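Letting the Pillows Have Their Say

I have slept badly in some lovely places. A converted dairy outside Ivgate, with a claw-foot bath and a view straight down the valley. My sister's very expensive spare room. A ferry cabin, which I'd expected, and a honeymoon suite, which I had not. For years I blamed my back, or the coffee, or whoever was next to me. Then one winter I left my own pillow behind in a motel at Irnbridge, 1,448 kilometres from home, and spent the next week finding out how much of my good temper had been stuffed inside it.

I rang the motel. They'd never seen it. I believe them, sort of, but I still think about that pillow having a nice life with someone on reception.

So began what my family calls the pillow year. I wanted to know what I'd been sleeping on all this time and whether I could get another one, and the answer to the second part was no. Mine had come from a department store that closed when I was still renting with housemates. The tag had washed blank. It was flat as a crumpet and slightly yellow, and by any sensible standard it should have gone out with the hard rubbish years before.

I started with Stougaard, the bedding shop in the arcade near my work, where they let you lie down for as long as you like on a bed by the window while people walk past with their lunch. You get over the embarrassment in a few minutes. I tried latex, which bounced me gently every time I swallowed. I tried buckwheat and loved it until I turned over, when it sounded like somebody walking up a gravel drive. I tried a tall, firm number that held my head at the angle of a person reading a menu. I went home with feather and down, mostly for the smell of it, and by the third night I was plucking little quills out of my cheek. 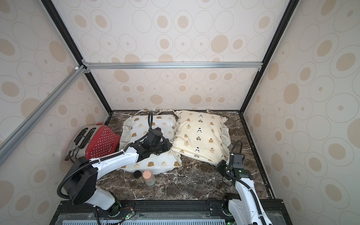 Two pillows, side by side. Most of us never give them a second look.

What I hadn't understood is that a pillow is only there to fill a gap. Lie on your side and there's a space between your ear and the mattress about as deep as your shoulder is wide, and the whole business is to fill that space and keep it filled until morning. Back sleepers need less. Stomach sleepers need hardly anything, and some would be happier with a folded jumper. I'm a side sleeper with narrow shoulders and a soft mattress I sink right into, so my dead-flat old pillow had suited me beautifully. All those plump hotel ones, stacked in pairs with a chocolate on top, had been cranking my neck at the ceiling!

This sent me round the house measuring everybody. My partner (broad shoulders, also a side sleeper, also a snorer) had been using the twin of my lost pillow and folding it in half every night without once mentioning it. Fourteen years of folding. We bought him a high, firm one for the price of a takeaway dinner and he slept until nine, and then he was insufferable about it.

Then there's the washing. I'd always washed the cases and ignored what was inside, on the theory that what I couldn't see wasn't happening. Most polyester pillows will go through an ordinary machine perfectly well, two at a time so the drum stays balanced, on a gentle cycle with less powder than you'd think. Check the label first, if yours still has one. Drying is where people come unstuck. The outside feels done hours before the middle is, and if you put it back on the bed too early you'll know by the end of the week, because it'll smell like a swimming bag. I peg mine out on a windy morning, turn them at lunch and give them a good belting before they come in. Foam ones don't go in the machine at all. I learned that by opening the door on what looked like a burst cheesecake.

I do feel strongly about pillowcases, I should say. Old cotton, washed until it's nearly see-through, beats anything that comes in a box with a ribbon round it. I paid full price once for a sateen set in a colour called Marnik Blue and it slid off the bed every night like a seal leaving a rock. It's now a very glamorous cover for the ironing board.

Children know all this without being told. Mine would sleep on nothing but a tiny cot pillow until he was far too big for it, and every attempt at an upgrade ended with the new one on the floor and the old one retrieved from the linen cupboard at two in the morning. I used to think he was being difficult. I now think he'd done the measurements. 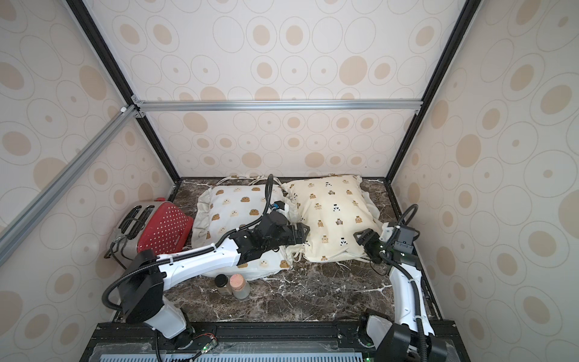
Throwing them out is the part I can't do, wrote Philippa after I'd mentioned the pillow year in my column, and she went on to say that she had nine in the top of a wardrobe, every one of them useless, and that when her grandchildren came to stay they all came down and became a fort, so perhaps they weren't useless after all. She wanted to know what other people did with theirs.

Well, lots of things, Philippa. An old pillow makes a decent kneeler for the garden if you tie a bin bag round it. Some animal shelters will take them and some won't touch them, so ring before you load the car. I've stuffed a draught snake with one, and a footstool with another, and I've wrapped the good platter in a third for every house move we've made. Feathers can go into the compost if the cover is cut away, though pick a still day. I did not pick a still day, and the lemon tree looked like it had been in a fight with a goose.

As for me, I ended up with a soft, low polyester pillow from the supermarket, bottom shelf, next to the tea towels. I slept on it for a month while it was too puffy and I was cross, and then some time in November it gave up and went flat, and I haven't thought about my neck since. It comes everywhere with me now. I carry it through hotel lobbies under my arm in a bright orange case, so that I can't possibly leave it behind on white sheets, and I check the bed twice before I hand back the key.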